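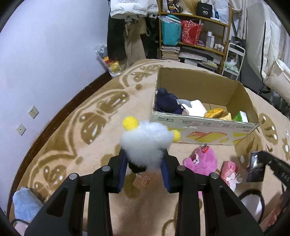
**linkage_lars** – 27 May 2026

Notes from the Ziltura open day in Esham, for those who asked in the grippers thread. The program was a talk by Tatiana Matoušek on demonstration collection with hand-held grippers, then two hours of hands-on time with plush items and a box. My interest was in compliant objects with no clear outline. The long-haired white one with the two yellow balls is a good test piece: the jaws close on fur, and the fur hides where the body of the toy begins. The pads are angled inward, so contact starts before you expect it and the toy shifts a little toward the center as you squeeze. I logged 86 picks of my own. Seven were drops, all on fluffy items.

The jaw linkage has noticeable play. I asked whether the opening width is measured at the jaws or upstream of the pivots. Answer: upstream, with a correction table. I did not get to see the table.

**m_okafor_ctrl**

Seven drops out of 86 from someone who has handled grippers for years seems high. Were you squeezing to a set width or by feel?

**linkage_lars**

By feel. There is no force readout on the handle. On plush you get almost nothing back through the fingers until the stuffing is compressed, and by then you have usually closed further than needed.

**reballast**

I was in the afternoon group and came away less convinced. A patterned blanket under fluffy toys is a fair challenge for segmentation, I grant that. But the grasping part is easy. Plush forgives nearly any approach angle. If they want to show that the method transfers, they should put out something rigid and slippery. The Grultach demo last July used glass jars and lost a third of them, and I learned more from that.

**linkage_lars**

Disagree on "easy." It is easy for a person. Placement is where it gets hard. With several soft toys in the box already, the next one goes in against something that moves. The cardboard wall also gives when you lean on it.

**reballast**

Then they should report placement separately. The handout had one success figure, 176 out of 198 episodes, with no split between grasp and release failures. I asked and was told it would be in the write-up.

**tmk_wrist**

Small correction: 176 is the number of episodes kept after filtering. The number that ended with the item in the box is 164. Both are on page two, but the labels are badly placed and several people in my group read them the same way you did.

**reballast**

Checked, you are right. So 12 kept episodes ended with the item somewhere else. I would like to know why they were kept.

**tmk_wrist**

Matoušek covered this in the questions. Recoveries and late misses stay in if tracking is good. Only episodes with lost tracking or an occluded view are removed.

**m_okafor_ctrl**

That is a defensible choice if they are tagged. Are they?

**tmk_wrist**

She said yes. I have not seen the files.

**pvd_stocker_fan**

Does anyone know what the pads are made of? I run Stöcker pads on a parallel jaw and they pick up lint within an hour. Dark blue would at least show it.

**linkage_lars**

No material given. I did not notice lint, but I was not looking for it. They felt slightly tacky – softer than the Stöcker ones I have used.

**pvd_stocker_fan**

Tacky and long fur is a bad combination for release. Did the toys hang on to the pads when you opened?

**linkage_lars**

Twice, both times on the white one. A short shake cleared it. I counted those as successful picks, so adjust my figures if you count differently.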